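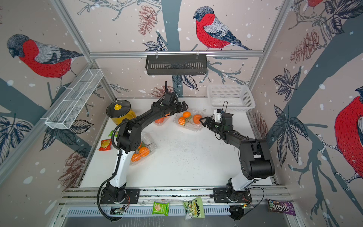 Vol. 10, No. 4

Nicanor Ulloa was still pulling on his cardigan when he let me in at Clirov's side door one morning in October, and he apologized twice for the coffee before I had tasted any of it. The open day would bring the crowd in at two o'clock. He wanted me to see the arms while the place was quiet, and to have a proper sit-down first, so we sat, and it was a good long while before we got up again.

"People come in expecting something from the movies," he told me. "Then they see a pair of arms and some mandarins and you can watch their shoulders drop. I love that part! Give them five minutes and they're leaning on each other to get a better look."

The work at hand was groceries, more or less: mandarins in clear plastic containers, a few packets of snacks, a white mesh basket and a yellow cooking pot, all of it within reach of two black-and-white arms on a rail. Large red-breasted bullfinches look on from the wallpaper. I asked who had picked the birds, and Nicanor pointed across the room at Shufen Li, who waved without looking up from her keyboard.

"My mother feeds them all winter," she said when she came over (she had brought her own tea, wisely). "I wanted something to look at. I am in this room more than I am in my kitchen."

Shufen writes the tasks. She keeps them in a ruled notebook before they go anywhere near a computer, and the latest one was number 614, written in green ink with two lines crossed out. Fruit is her favorite thing to set and also the thing she complains about most. "A mandarin is soft, it rolls, and no two are alike. If you ask me for a box, I can give you a box before lunch. With a mandarin I want the whole day, and please don't phone me." 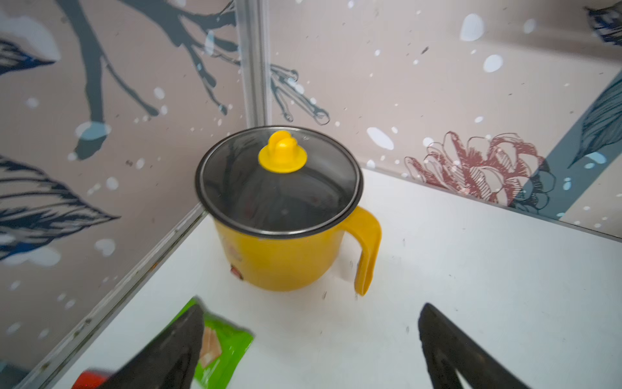
Nicanor came to all this by way of Flilbridge, where he repaired vending machines for ten years, and he still talks about a good grip the way a baker talks about dough. He told me a long story about a jammed candy coil at a bus station that I won't try to repeat, though it made Shufen laugh, and I gather she has heard it before.

I wondered whether visitors ever ask the hard questions. "The kids do," he said. "The grown-ups ask what it costs. A little girl last spring wanted to know if it gets bored, and I've been thinking about that ever since. I told her I'd get bored first."

Last year's open day brought 1,041 people through the door, and Shufen remembers mostly the noise. This year she has asked for smaller groups and a stool. She got the stool.

By then it was past noon and there were chairs to put out, so I carried a few.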